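### 3.2 Dressing tasks at home

Participants were recruited through the Lostby outpatient clinic, 14 in total, all living at home with reduced shoulder movement on one side. Interviews by Sisodia, mostly at the kitchen table. Two withdrew before the December follow-up (one moved, one gave no reason) and their first interviews are kept in.

Pullover tops came up in nearly every interview. Buttons less than we expected. The usual complaint was the back of the shirt catching under the arm, then having to start over; several people had quit wearing T-shirts altogether and switched to cardigans or an old flannel. One participant had given away "a whole drawer" of them. Colour and fit mattered more to people then the literature suggests, see Agbayani's notes in Appendix B.

Sleeve width was the next most common. Participants who bought a size up managed the armhole better but disliked the neckline, and the longer hem bunched at the waist when seated. Fabric weight: mixed. Heavy cotton held its shape going over the head, stretch jersey was easier at the elbow. Figure 2 shows a T-shirt partway over a padded form.

Visits ran about 40 minutes. Carers were present at most of them and often answered first, wich we coded separately. 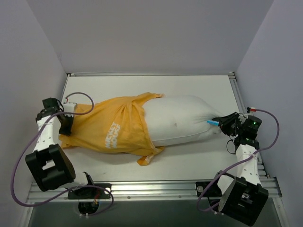 **Figure 2.** Yellow-orange T-shirt over one half of a white stuffed form, fabric bunched partway along.

Carer answers leaned toward speed, participants' own toward not being watched. The two sets are compared in 3.3.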